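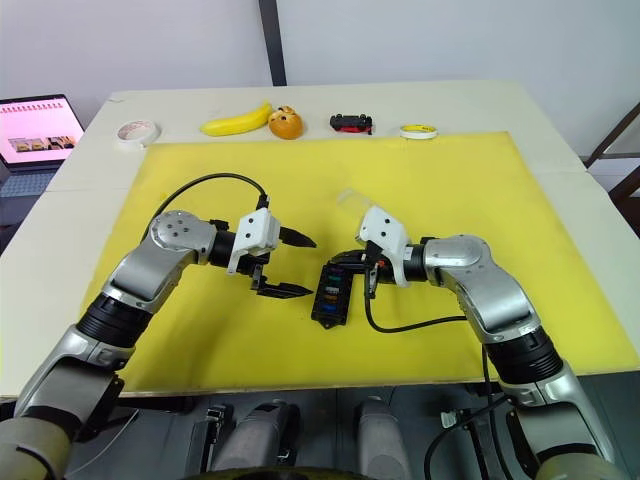

Lekus is a two-arm workstation offered on lease to small repair and assembly shops. Milovan Hoxha, who manages the service at Cuervo, met with us at the company's Brusden office in June 2023 to discuss its use with automotive fuse boxes.

"Customers ask first about speed," Mr. Hoxha said. "We ask them to consider handling. A fuse box must be held firmly by one arm while the other does the close work, and the two must not collide."

The lease runs for 19 months and includes setup, training and a foam work surface. Replacement fingers are billed separately. Mr. Hoxha confirmed that finger wear is the most frequent subject of service calls. 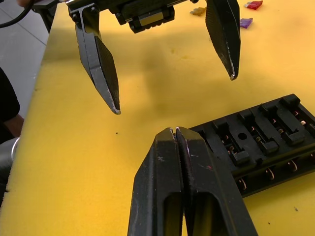 *Both grippers at the foam surface, with a fuse block and blade fuses.*

Wilson Tello, who reviewed the service for a parts rebuilder in Grostthorpe, logged 1,346 handling cycles during his evaluation. He considered the training thorough but found the written manual thin on small parts.

"Blade fuses are light and they tip over," Mr. Tello said. "The manual gives them one page. I asked for seven further procedures and have received drafts of four."

Mr. Hoxha acknowledged the request. The remaining procedures are scheduled for release in August and will be supplied to current leaseholders at no charge.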